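3. Equipment planning and budget

December 8, 2022
Sundqvist Group, Ustport

This section sets out how we chose and paid for the collection equipment used in the Huker project. 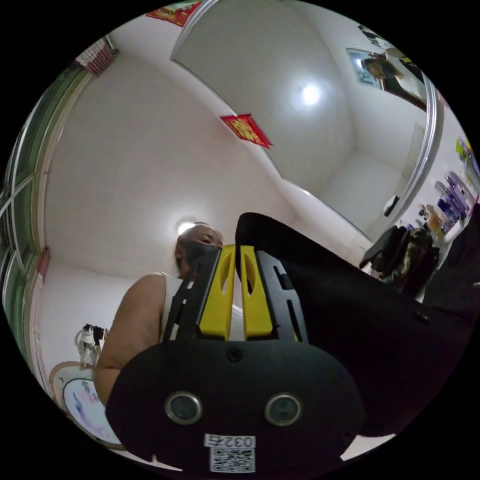
Figure 3. A hand-held gripper with two yellow fingers, open, in a furnished room. The operator is behind the tool.

The first plan was to buy one fixed arm for the laboratory in Ustport and to bring household objects to it. We dropped this plan at the quotation stage. The arm would have taken most of the equipment money in the first year, and it could not have been moved into the rooms we wanted to record. Hand-held grippers of the type in Figure 3 can be carried from home to home and need one operator each. Shelves, mirrors and wall fittings stay where the residents keep them.

We budgeted for 9 grippers at 900 each, all prices in euros and before tax. Orders were placed in two lots. The first lot of 3 was used to check the fit of the fingers and the labelling scheme, and the rest were ordered once those units had passed. Each unit carries a printed number and a QR code on the housing, and both are entered in the purchase register at Hokness, where repairs are booked.

Spare parts were costed separately. Fingers were treated as a consumable, while housings and mounting plates were expected to last for the whole project. We set aside 10 per cent of the purchase price for replacements. This was too low for the fingers and slightly too high for everything else, and the two lines were merged at the December review.

Transport cases and storage drives were missing from the first draft of the budget and had to be paid for out of the travel line. Groups planning a similar purchase should ask for these on the same quotation as the grippers. Delivery of the second lot took about 10 weeks, against the 3 we had allowed, so visits to the homes outside Ustport were moved to the end of the schedule. Operator time is costed in Section 4.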